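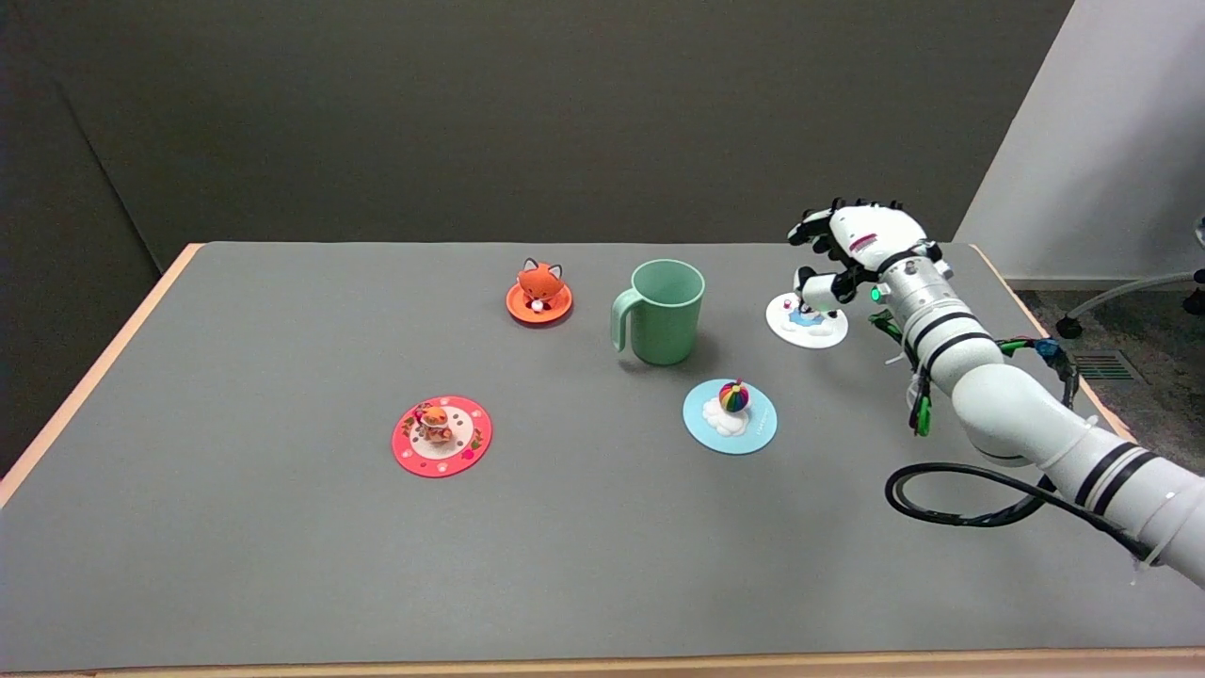

Revton Desk Mug Warmer: Review

I bought the Revton in May to replace an older Kulix that had stopped holding its heat. I drink tea slowly, one mug over most of a morning, so a warmer gets a lot of use on my desk.

The Revton is a flat plate with a 24-watt heater and one button on the front. Press once for low, twice for high, hold to turn it off. The power light is small and doesn't bother me in the evening. The cord is on the short side and I had to move my power strip to reach the outlet.

On high it keeps tea at some 70 degrees Celsius at the plate, a little cooler at the top of the mug. Low is fine for coffee if you put the mug on right after pouring. It won't reheat a drink that has gone cold, and the manual says so.

The mug matters more than the setting. 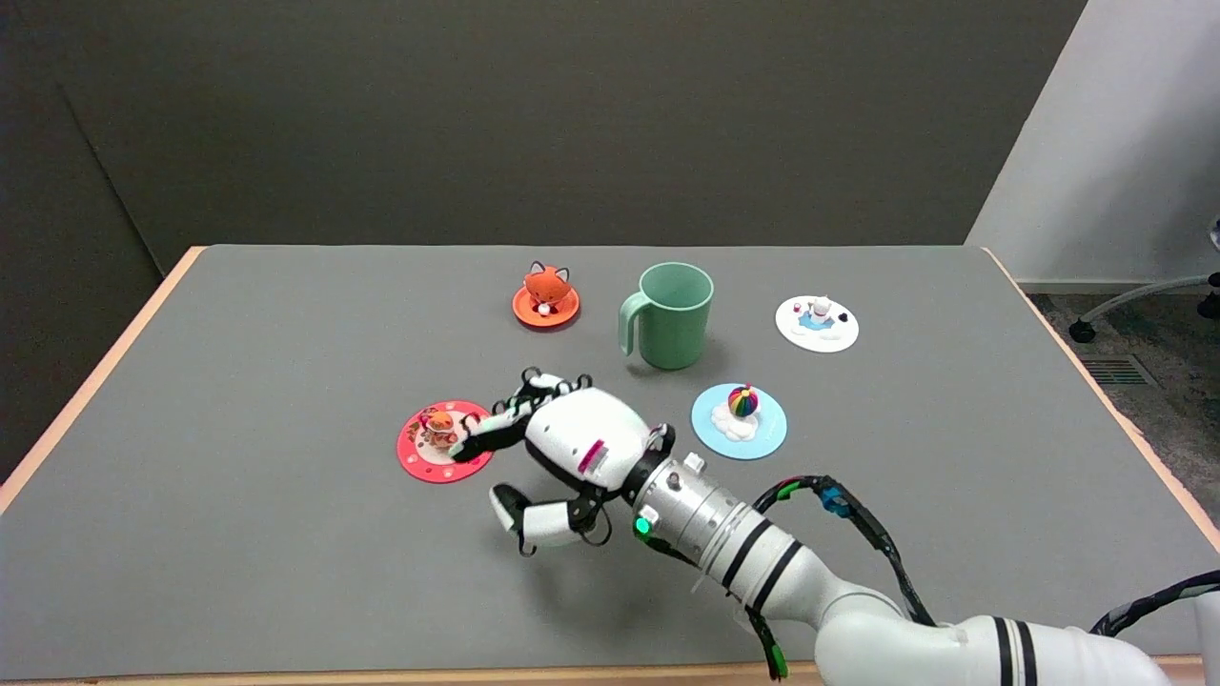 A thin, flat-bottomed ceramic mug works best. Mugs with a raised ring underneath lose a lot of heat, and plastic should stay off the plate altogether. Keep a coaster nearby for those, and for cold drinks.

The shutoff comes on after five hours. I would have liked a shorter option — the Eltance model lets you choose — but the Eltance costs more and its plate is harder to wipe clean. Spills on the Revton come off with a damp cloth once it cools.

The rubber feet grip well on a smooth desk. Mine has picked up one light scratch so far, near the button.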